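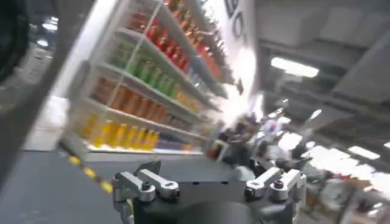 I have come to love a store that sorts its shelves by color, and I didn't expect to. For most of my life I bought whatever my mother bought, in whatever aisle it happened to sit. But the big place out past Dosville, where I go on Monday evenings, has a way with drinks that wins me over every time. There's a row of red bottles, then green, then an orangey brown, with bright yellow along the bottom, and I can find my way back to what I liked last week without my reading glasses. My old grocery carried 2,000 things and I could never find one of them!

What I'd like to argue, if you'll bear with me, is that machines for washing clothes deserve the same plain kindness.

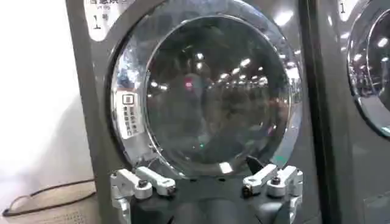 A washer should tell you which one it is. I once lost a whole load of towels at a laundromat in Lullska, going from door to door and peering in like a burglar, and all for want of a label. Give me a big 1 up above the door, as on this gray one, and I'm a happy woman. The chrome and the dark round glass are very handsome too, but glass that shiny mostly shows you the ceiling lights, so you do need the number.

The same goes for dryers, and maybe more so, because by then you're tired and it's nearly 20 minutes past supper. 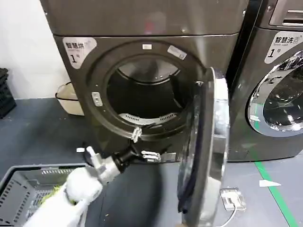
People tell me I should just buy my own pair and be done with it. I priced a set last October, 389 for the washer alone, and went home and thought it over with a cup of tea. I still haven't bought it. I like being out among other people's errands, and I like a number I can read from across the room.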